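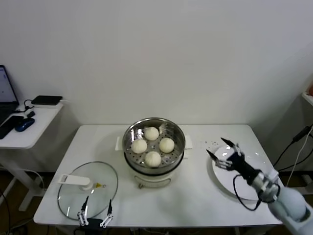 Steamed Buns at the Shared Table: Notes from the Nostov Residence Kitchen

The Nostov Residence is pleased to report that steamed buns have been added to the menu of the shared table. The item was introduced in February at the request of residents on the upper floors, who asked for a warm breakfast that could be prepared without the use of the main range. It has since been served on most weekday mornings and will remain on the menu through the summer.

Residents are reminded that the electric steamers are available for general use outside serving hours. The residence owns two, both kept in the lower cabinet of the Grasso Room. They may be signed out at the front desk for use in that room only. Steamers may not be taken to private rooms, where cooking appliances of any kind remain prohibited under the housing agreement.

The following guidance was prepared by Usman Kakakhel, Dining Services Coordinator, and replaces the sheet previously posted inside the cabinet door.

Setting up. Place the steamer on a level table, well clear of the wall outlet and of any papers. Fill the base with cold water to the marked line before attaching the steel basket. Do not add water through the basket once the unit is on. The control knob should be in the off position when the cord is plugged in.

Loading. Buns expand during steaming and should not touch one another or the wall of the basket. Four buns of the usual size make a full load. Set one toward the back, one toward the front, and one at either side, so that steam can rise through the holes in the middle. Larger batches should be prepared in turns. Frozen buns may go directly into the basket and require a few additional minutes.

Steaming. Keep the glass lid in place for the full time. Lifting it early lets the tops collapse, and the buns will be heavy. When the time is up, turn the knob off and wait two minutes before opening. A slight wrinkling of the surface is normal and does not affect the taste.

Removing the lid. Lift the lid by its handle, tilting the far edge up first so that the steam escapes away from the face. Lay it flat on the table beside the steamer with the handle facing up. Lids should not be stood on edge against the wall. One was broken in this manner last fall, and a replacement had to be ordered through Jomness Kitchen Supply at a cost to the common fund.

Serving. Have a large plate ready beside the steamer before the lid comes off. Buns should be lifted out one at a time and set on the plate with a little space between them.

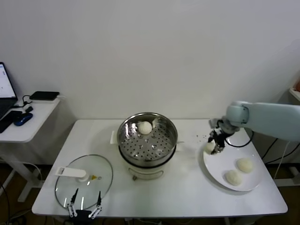 A bun that sticks to the basket may be loosened with a damp spatula. Metal knives should not be used on the perforated tray. Residents who prefer to line the tray may use the paper rounds kept in the drawer, provided that some of the holes are left open.

Cleaning. Unplug the unit and allow it to cool completely. The basket, lid, and plate may be washed in the sink with ordinary dish soap. The base must never be placed in water and should be emptied, wiped with a cloth, and left open to dry. Tables are to be wiped down after each use, including any crumbs, before the next group arrives. Please return the steamer to the cabinet with the lid on.

Residents with dietary questions are invited to consult the ingredient binder at the serving counter. The plain buns contain wheat and yeast. The filled varieties are prepared by an outside bakery in Wikosville, and their labels are kept in the same binder.

Dining Services served 463 plates of buns during the first month of the program. Comments on portion size and serving times are welcome and may be left in the box outside the Grasso Room or sent to the Dining Services office, extension 1041.

Sign-out requests for weekend use of the steamers should be received at the front desk by noon on Friday.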